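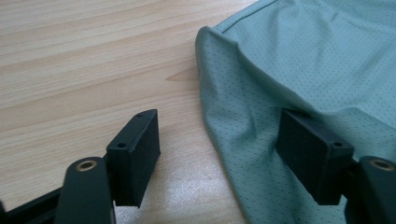
Jorano assembly to vote on Drosance fishing terms, with the hard part left out

Members of the regional assembly in Jorano are expected to back a motion on Saturday endorsing the draft terms of a fisheries and customs agreement with neighbouring Drosance. Both governments have called the draft a breakthrough. The text itself is thinner than the word suggests.

It runs to 80 pages, and much of it restates arrangements that already apply at the border. Lorries carrying fresh catch will keep their priority lane at the Quintanilla crossing. Licences issued by one side will be recognised by the other for a further 3 years. What happens after that is covered by a single paragraph promising talks "in good faith".

The quota question, which brought down the last round of negotiations in January, has been moved to an annex. The annex has not been published. Members have been told they can read it in a supervised room before the vote, without phones and without taking copies.

The assembly's trade spokespeople say the motion is only a signal of support and does not bind anyone. That is true as far as it goes. But the Jorano government has already said it will treat a yes vote as permission to open the second phase of talks, and has booked the conference centre at Dasell to hold them.

Opposition groups have tabled an amendment asking for the annex to be released first. It is likely to fail. The two largest groups have told their members to vote against it, arguing that publication would weaken the negotiating position. They made the same argument about the licence scheme, and its costs came out only after it had been signed.

Boat owners are not convinced either. Their association in Dasell speaks for 300 skippers and says it was consulted once, by email, with a deadline of the following afternoon. A petition calling for a delay has gathered 2,000 signatures. The government says it has "noted" the petition.

Drosance has been no more forthcoming. Its ministers described the draft at home as a final settlement on access to the inshore grounds, while Jorano's told their own members that access was still open. Asked which account was right, a Jorano government spokesperson said the two statements were "fully compatible" and declined to explain how.

The motion also asks for regular progress reports to the assembly. It does not say how regular. A similar line appeared in the motion passed before the last round, and members received one report, after the talks had collapsed.

Debate opens at 10 am on Saturday, with the vote due before lunch. The Drosance parliament has not set a date for its own.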